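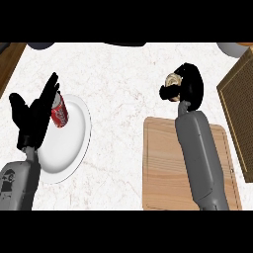

Fasbridge shows off its kitchen robot, mostly on a screen

JIRNSTEAD, 5/27/24 – Visitors to the Fasbridge open day were promised a look at the future of kitchen work. What they got for most of the afternoon was a computer simulation of it, played on a wall display in the company's front hall, with one real pair of arms running a much shorter routine in a room next door.

The company builds control software for two-armed robots and wants to sell it to canteens, hospitals and care homes. Its product, called Lemia, is meant to handle small kitchen jobs such as setting out a meal, clearing a plate and putting drinks away. Fasbridge says the software learns these jobs in simulation first and is then moved over to real arms.

The simulated kitchen is a tidy place. It has a marble counter, a white plate, a cutting board and a woven mat, and good light over everything. The two gray arms work with black grippers, one taking a red soda can and the other a small round item that most people in the hall took for a bread roll. There is plenty of clear counter between the two arms, which is more than can be said for any canteen this reporter has eaten in.

Arturo Martinelli, who runs the Lemia project, told visitors that the latest version had been tested on 497 simulated runs and had finished the job in 90 percent of them. Asked what happened in the rest, he said most were drops or bad grips, and that a few were cases where the two arms got in each other's way.

"A drop in simulation costs us nothing," Martinelli said. "That is the whole reason we do it there. We would much sooner find the bad grips on a computer than on somebody's lunch."

He did not have a matching figure for the real arms. The company has put them through 13 full runs so far, he said, and it was too early to talk about a success rate.

The live part of the day was brief. Groups were let into the side room for 20 minutes each and stood behind a rope. In the session this reporter joined, the arms picked up an empty can and set it down on a plate, then did the same again from a slightly different starting point. The third try was stopped by an engineer before the gripper closed. Staff said a sensor needed to be reset, and the group was led back to the hall, where the simulation was still playing.

There was no food in the live session. A request from one visitor to see the robot pick up a wet glass was politely turned down.

Remo Donati, who manages kitchens for the catering firm Sartori, came to see whether the system could be used at any of its sites. He left without asking for a quote.

"It's nice to watch, I'll give them that," Donati said. "But my people don't have a counter with three things on it. They have trays stacked up, somebody reaching across, a spill. Show me that and we can talk."

Donati also asked about price. Fasbridge would not give one, saying it depended on the site and on which arms the customer chose. Nor would it say how long a robot would take to set out a full meal, though it did say the video on the wall was being shown at normal speed. The live arms looked a good deal slower – one can took long enough that a few people at the back started checking their phones.

None of this is rare in the trade. Training in simulation is cheap and quick, and plenty of firms do it. The hard part is getting the same results with real objects that slip, dent and roll, and on that point the open day offered two cans' worth of evidence.

Martinelli said he understood the doubts and that the company would invite visitors back in January for a longer live session, this time with food. He would not say which foods. A trial in a working kitchen is planned after that, but no site has signed up yet.

Sartori has been asked to host it. Donati said he would think about it once he had seen the wet glass.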